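Search this site Search Go

Gears on the kitchen table, part two

So I've got properly hooked on gears. If you read the last post you'll know it began with the music box – the big one I'm building out of an old sewing drawer – and with me buying a bag of assorted plastic gears from Pitby because they were cheap and came in nice colours. I thought I would use three of them. I have since bought a second bag.

The first thing I learned is that you can't just pick two gears you like the look of and expect them to get on. The teeth have to match in size. It sounds so obvious written down, but I spent a whole evening in February pushing a lovely yellow one up against a white one and wondering why it sounded like somebody chewing gravel. The yellow had coarse teeth, the white had fine ones, and they were never going to be friends. What you want to know is the module, which is the width of the gear divided by the number of teeth (measure right across, tip to tip, and add two to the tooth count before you divide, otherwise it comes out a bit wrong). Same module, happy gears. I've written the module on little paper envelopes now and everything is sorted by it, and I can't tell you how much joy I get from those envelopes.

The second thing is how much the cloth matters! I used to sort on the bare table, and every small part I dropped bounced once and went straight under the cooker. Then I dug out the green cloth that used to come out for card games. It's been folded in the cupboard for years and the creases will not shift, whatever I do with the iron, but I've grown to like them. Parts stay where you put them, and the bright colours show up beautifully. The blue ones especially. I think blue on green is my favourite thing to look at in the whole project, and I include the finished drum in that.

My favourite gear of the lot is a blue spur gear with small, even teeth and a raised hub in the middle. A spur gear is the plain sort, with straight teeth around the rim, the one a child would draw if you asked for a cog. The hub is the thicker bit around the hole, and it's a real help, as it gives the shaft more to hold on to and stops the gear wobbling about. I had been gluing thin flat gears to their shafts and getting a wobble every single time, so finding one with a proper hub felt like a present.
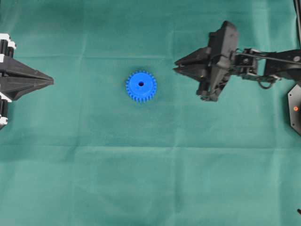

Rosalind Esposito wrote under the last post that I ought to stop gluing altogether. Plastic gears want to be a push fit, she said, and if the hole is a hair too big you can roughen the shaft with a file, or wrap it once with thin thread, and press the gear on over that. Glue creeps into the teeth sooner or later and then you're picking it out with a pin. She also said to try every gear on its shaft and spin it slowly by hand before building anything around it, and to look at it from the side while it turns.

Well, Rosalind, I did all of it, and you were right about all of it. The thread trick is wonderful. I used ordinary grey sewing cotton, one turn, and pushed the gear home with the flat end of a wooden spoon, and it hasn't slipped once. I've spent far too long since then spinning gears and looking at them sideways. Two of the old glued ones had to come off with a craft knife, which was not my finest hour, and one of them lost a tooth. It has gone in an envelope of its own marked "sorry".

On to the gear train itself. The handle turns far too fast for the tune if you connect it straight to the drum, so I need to slow it down. I settled on 6 to 1, so six turns of the handle for one turn of the drum. You could do that with one tiny gear and one enormous one, but the drawer isn't deep enough, so mine goes in two steps, first 2 to 1 and then 3 to 1. The middle shaft carries two gears, a big one being driven and a small one doing the driving, and once that clicked in my head I went round the house explaining it to everybody. Imani listened very kindly and then asked when the table would be free.

Spacing is the fiddly part. If the shafts are too close together the teeth bind, and if they're too far apart they skip. My method is to put a strip of ordinary printer paper between the two gears, press them together, mark the shaft holes, then wind the paper out. It leaves just enough room. I drilled the first pair of holes that way in a scrap of pine before daring to touch the drawer, and I'd urge anyone to do the same. My scrap has a good many wrong holes in it.

The drum has 121 pins to go in, all by hand, and I have only done the first row. I'm using the small brass ones and a thimble. The tune is one Zdenka used to hum when we shared a flat, and I'm not sure I've got the middle bit right, so if you're reading this, Z, please ring me and sing it down the phone.

Next job is the handle. I'd like a wooden knob with a bit of weight to it, and there's an old drawer pull in the shed that might do if I can get the paint off. I also want to try a dab of candle wax on the shafts where they pass through the wood, as the pine squeaks. If anyone has used something better than wax on pine, do leave me a comment, I'll be drilling all week.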